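Okay so I took this afternoon off and went to the Rernton open day with Tuấn Khổng. Thread, because I have thoughts and my thumbs are warmed up 🤖

I was expecting a stage and a slideshow. Nope! It's one big room with desks, office chairs and people in caps and backpacks bent over their tables, working away. You just kind of wander in and try to stay out of the way.
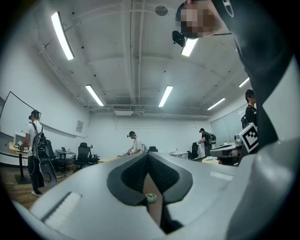 Tuấn has been talking about this stuff since April, so he had a whole list of questions on his phone (14 of them, I saw the number). He got through most of them before I'd found the coffee.

The part I keep thinking about is how small the jobs are. Pick up a cup. Put it down somewhere else. Do it again. The woman showing us around told us Mullow, their tabletop project, wants 1000 tries at each job, and they're at 2672 total so far. I get bored unloading one dishwasher!!

Also learned that the fingers matter way more than I would've guessed. Soft things are the pain, she said. Flowers, napkins, anything that squishes or slides around (I have dropped enough grocery store bouquets to relate).
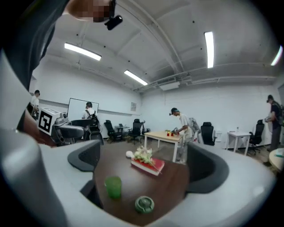 *Flowers on the red book, little red cups on the table in back. Rernton open day, 1/2/26*

Somebody asked when one of these will fold laundry and got a very long answer that I'd sum up as "please stop asking."

Tuấn wants to see the Trevell demo next, and I said yes as long as he drives. Anybody been? Is there parking?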